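Workroom notebook, Wednesday, February
Windavden quilt, borders and quilting plan

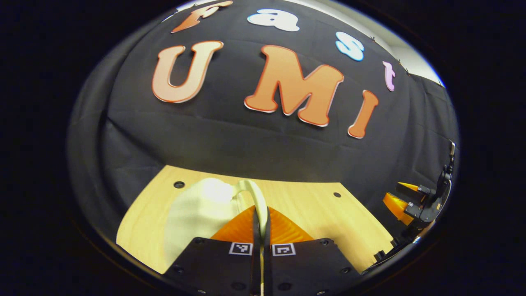 Which batting goes in the Windavden, the cotton or the wool?

Wool. The cotton lies flatter, but this top has a lot of plain background between the blocks and the quilting has to show there. The cotton sample from last month looked fine from the front and dull from the side. I quilted the same feather on both and the wool one stood up better. It also creases less when folded, and this quilt will spend most of its life on a closet shelf.

Top is finished except for the last border. Measured through the middle in both directions before cutting: 70 inches long, 65 wide. The edges measured a bit longer than the middle, as usual, so I cut to the middle measurement and eased the sides in. Pinned at the center and quarters first, then filled in between. The left side still has a small ripple near the bottom corner. I am leaving it and will quilt it out.

Thread. Tried the gray from the Mirani shop and the cream we had on hand. Gray disappears on the blue prints and looks dirty on the background. Cream does the opposite. Going with cream all over and a finer needle. Bobbin the same color as the top so any tension trouble doesn't show as dots.

Tension notes for the big machine: top at 5 was too tight with the cream and pulled bobbin thread up on the curves. Backed it off half a number and it was good on straight lines and still a little tight on the tips of the feathers. Slowing down at the tips fixed most of it. Cleaned the lint out from under the plate before the second sample, so part of the change may be from that.

Backing is pieced from the Clirnska wide stripe with one seam, off center. Pressed the seam open. Bulk was noticeable when I pressed it to one side on the Milluvby quilt and the foot jumped every time it crossed. Backing needs to be four inches bigger on every side and it is short by one inch along the top. Add a strip of the plain blue there, it gets trimmed off anyway.

Order of work:
Stitch in the ditch around the blocks first, no skipping.
Feathers in the open background.
Straight lines in the inner border, one ruler width apart.
Outer border last, after checking it is still square.

Pattern sheet for the border feather is number 1504 in the flat file. The copy has a mistake at the corner turn, the spine is drawn too close to the seam. I penciled a new line on it. Please use the penciled one.

Still to do: binding. There is enough of the dark blue if it is cut at two and a quarter inches. At two and a half it runs out before the last side.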